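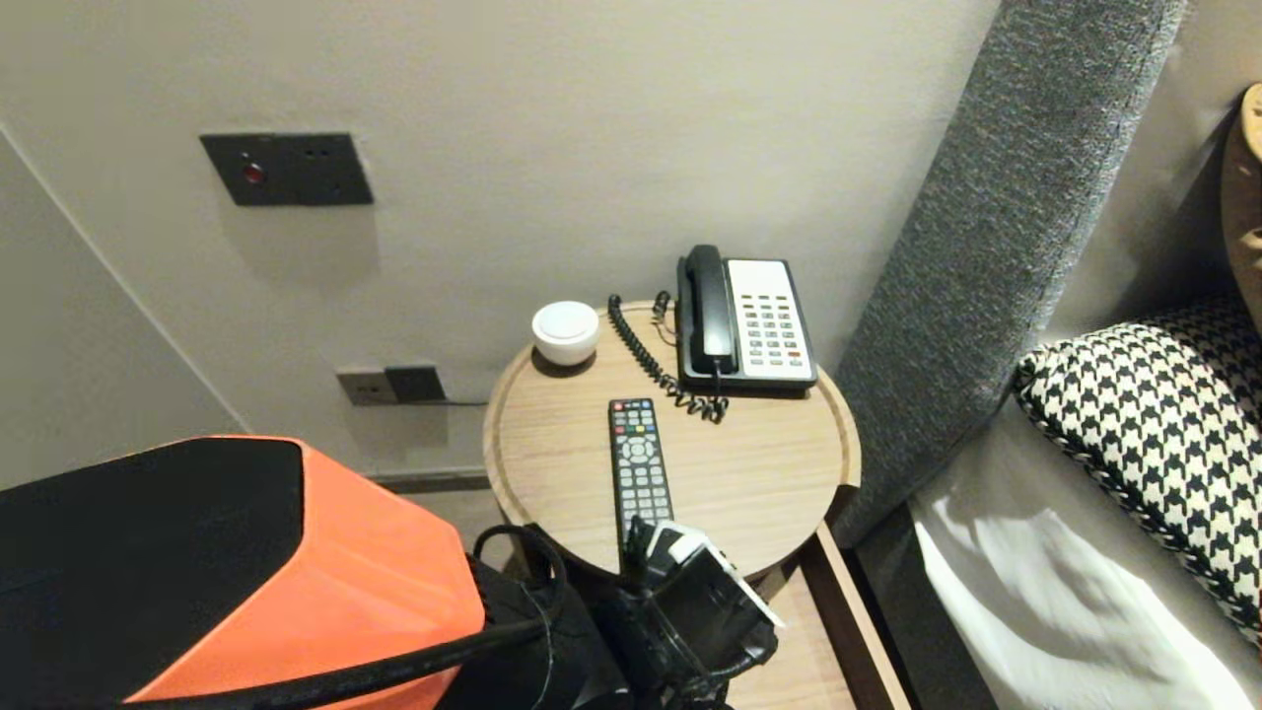

Applied Robotics | Grant updates

Progress report to the Prarell fund, February 2023
Prepared by Conceição Correia, project lead, Gundisov

This report covers the second period of the room-servicing work. The question we were funded to answer is whether a general-purpose arm can take over part of the routine tidying of a guest bedroom, at a standard a housekeeping supervisor would accept. Our answer so far is that it can do some of the small jobs, slowly, and with a person in the building.

Work done

We logged 1839 attempts at single tasks in this period. The tasks were agreed with the housekeeping team at Horgan: put the remote control back in its place by the bed, straighten the telephone, pick up a dropped cushion, close a drawer, and wipe a bedside table. Of these attempts, 458 needed someone to step in. Most of those were cushions and cords.

Remote controls are now our most dependable item. They are stiff, they are much the same shape from one room to the next, and the gripper can take them by the end. Dark remotes beside dark telephones were a problem early on – the software sometimes treated the two as one object – and Salvador Caldeira has retrained that part of the system.

Coiled telephone cords are not solved. If the arm moves the handset, the cord drags whatever is next to it. For now we ask the arm to leave the telephone alone unless it has been knocked well out of line.
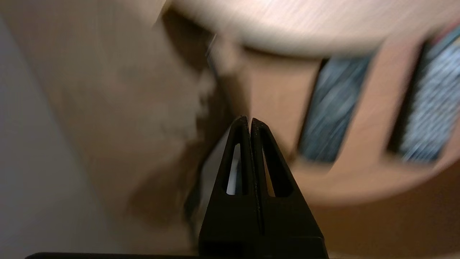 Moving between one spot and the next is still a weak point. The wrist camera blurs when the arm swings quickly, so the system has to stop and look again before it reaches for anything. Slowing the swing gives better views but adds to the time per room. We have settled on a middle speed and will review it in May.

Bed making was in the original plan. We have not started it and do not think we should in this grant. Sheets and duvets need two arms and a good deal more reach than we have.

Spending

We have spent 4000 pounds on replacement parts, mainly fingers and cables, and 900 on travel to Horgan. Both are within budget. Staff time is slightly over – the retraining took longer than planned.

Next period

We will repeat the table tasks in rooms the system has not been trained on, and record the time for each against a member of the housekeeping staff. We would also like to move the money set aside for bed making to work on cords and soft items. Please let us know if the fund needs a formal request for this.

Related updates
Savari: shelf restocking trial, first results
Gripper wear and what it costs us
Notes from the Horgan housekeeping team

We use cookies to see how this site is used. Accept | Manage settings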